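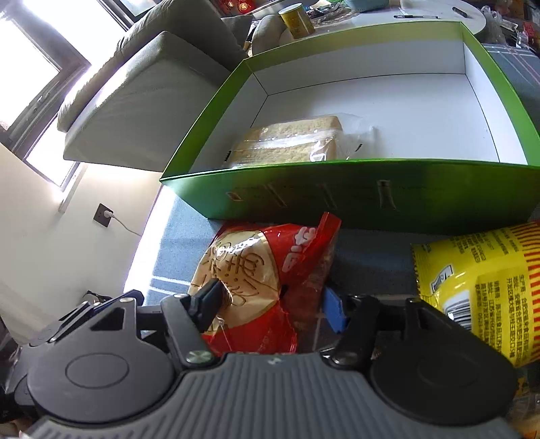

Speaker notes: what I learned cleaning up the Bideo headers

Okay, quick hello, then straight in. I look after the socket code in Bideo, and last fall I sat down and read every header we ship (yes, all 154 of them!). Ask who here has opened a generated docs page and closed it again.

Slide 2. Show the old Arari page. It had 1705 entries and most of them just said where a thing was defined. Pause and let people squint at it. 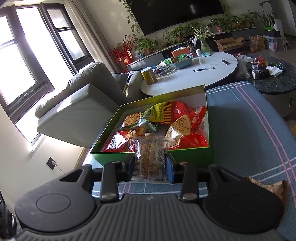 Page last changed: 19 November 2021

Slide 3. My rule now is that each struct field gets one plain sentence, with units if it has any. Timeouts were the worst – two fields side by side, one in seconds, one in milliseconds, no comment on either. Tell the retry story here, but keep it short.

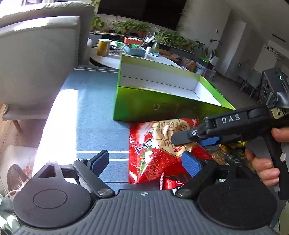
I fixed those first, then went through the 56 fields people kept asking me about on the list. Do the live demo if the wifi holds, otherwise skip to the diff on slide 5. Mention that Cindance builds fine against the new headers, and take questions.

Recent items
Porting Hedlund to the new build
Bideo release notes, September
Arari socket options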